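January 23, 2023

It has taken me far too long to write this up, and I can only plead a pile of casework and a heavy cold. Back in October I was lucky enough to spend a day at the open day of the Garnen Centre, which supports children and young people who have come out of armed groups and are going home, or to something they can begin to call home.

I had read a great deal about the Centre beforehand (perhaps too much!) and I arrived with a notebook full of questions on criminal responsibility and the age of recruitment. The morning talk answered several of them and cheerfully ignored the rest. The speaker took us through the Hultov caseload, 400 files in all, and explained how many of those young people had never been recorded as fighters because they had not handed in a weapon. The girls were missed most often. If you cooked or carried for a unit, you were simply not on the list.

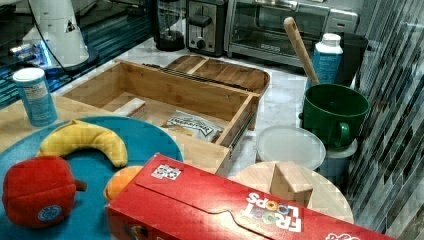
Play food and a cereal box on the kitchen counter.

After coffee we split into groups, and mine was given the session on family tracing, which I had not chosen but was very glad of. The Centre works with a partner office in Salinas, and between them they try to find a relative before any hearing takes place. I had always thought of tracing as a welfare matter that ran alongside the legal one, but of the 84 hearings we discussed, the ones that went smoothly nearly all had an aunt or a grandmother in the room.

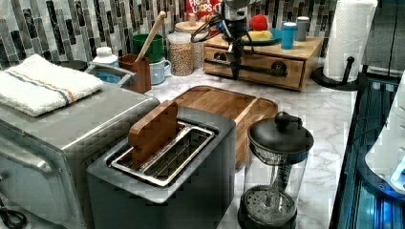 Toaster and toaster oven, with a striped towel folded on top.

Lunch ran over, as lunches do, and I had a long and rather heated chat with two fellow lawyers on whether amnesties should cover those recruited at fifteen who stayed on past eighteen. We did not settle it. I still think the Pradiseck guidelines are too tidy on this point, and I said so on my feedback form at some length.

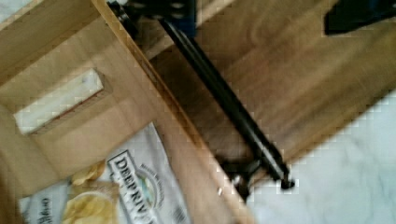

Pale wood and a slot in the panel.

The afternoon was given over to reparations, and to the awkward question of who counts as a victim when the same child has both suffered harm and done it. I came away with four pages of notes on this alone. My own view has softened since. Even the fittings stay with me, like that dark, glossy bar with its thin coppery lines, when I think back over the arguments. I hope to go again next October, and if any readers of this blog would like to come along, do leave a comment and I will pass on the booking details. 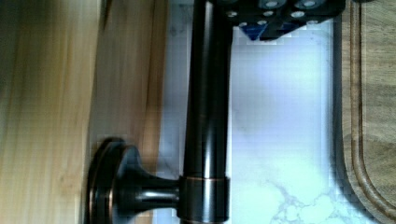

Reparations orders are slow things, and the last speaker was frank that most of the families she works with have yet to receive a payment. Some have asked for school fees in place of money, others for a public apology in their own language. I wrote that down beside a little sketch of a near-black bar and the wider collar it runs into, my pen having wandered as it does towards the end of a long day. The slides are promised for the Centre's website, and I will add the link when they go up.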